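Gripper won't let go of thin plastic wrappers over the bin

tinbucket
I've been putting together a tidy-the-living-room task for a two-finger gripper with blue ribbed pads. Picking up trash is fine. The trouble is the drop! Crinkly clear wrappers hang on to one pad after the fingers open, and by then the software has logged a release and wants to move on. Out of 6 tries last night I got 3 stuck wrappers. Cups are no problem. The bin is a big round one — teal inside, wide rim — so aim isn't the issue, I think.

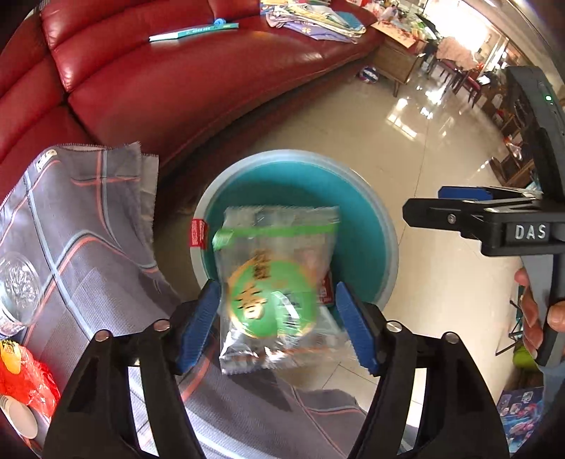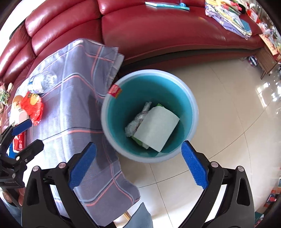

Kjell Hedlund
Static, most likely. I had the same thing in September with snack bags, and wiping the pads with a damp cloth (let them dry after!) got me through most of a day. The bigger fix was in the release step. Open all the way, wait, then give the wrist a little shake over the middle of the bin. And don't log a release on finger width alone, check the pads with the camera before you move off. Mine once carried a wrapper clear across the room and dropped it on the couch, very pleased with itself.

dondham_dan
just get a bigger bin

fekano22
Seconding the shake, but keep it slow if anyone has their hands near the bin. Also look at your grip force. I was squeezing way too hard and the film got pressed right into the ribs. Backed it off and it let go fine.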